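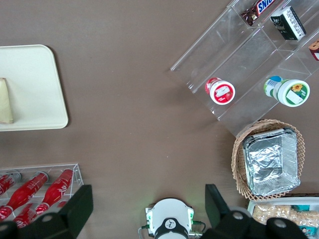

Clear rack with the red bottles, tray beside it

Clear acrylic bottle rack going cloudy, and do I store soft drink on its side?

Posted by Zuweira Abugri, Monday

Hi all, quick one before I head out. Got one of those clear acrylic racks for soft drink bottles, they lie on their sides in it. Also have a clear tiered shelf thing on the same table for snacks. Both were lovely when new, now the rack has a hazy look along the edges and sticky spots where the bottles rest. Wiped it with window spray, I think that made it worse??

Second thing. My sister reckons fizzy drinks go flat if you lay them down. True or not? They're only in there 3 or 4 days before the kids get to them. Table is brown and shows every drip so I'd like to know if they're likely to leak too.

Cheers, Z

Kwesi Asamoah
Stop with the window spray. If it's got ammonia in it that's your haze, acrylic hates the stuff. Lukewarm water, small squirt of dish soap, soft cloth. Not paper towel, it scratches. Sticky bits, lay a wet cloth over them for ten minutes and they'll slide off. Dry it straight away or you get water marks.

If it's still cloudy after that, a plastic polish might bring it back. I used the Drindard one on a fish tank lid, came up pretty good, took two goes. Tiny cracks instead of haze means it's crazed and no polish will fix that, sorry.

Don't put it in the dishwasher. Ask me how I know.

On its side is fine for unopened ones. Cap's sealed. Once opened stand it up in the fridge, a half done-up cap will dribble all over your table.

Mansa Dogbe
what he said about soap. we just keep ours in the fridge door, rack was a pain to clean so it went to the op shop

Elba Farías
Agree on the dish soap, but check the bottles as well. My sticky spots were coming off the bottels, not the rack. Dried drips around the neck, label glue, whatever they pick up in the shopping bag. Give each one a wipe before it goes in.

Keep them out of the sun too. Warm fizzy drink builds up pressure and goes everywhere when you open it. Same colour haze on your tiered shelf? Could be cooking grease if the table's near the stove. Soap again, just warmer water, not boiling.

Sister is wrong btw, sealed ones won't go flat in 4 days lying down.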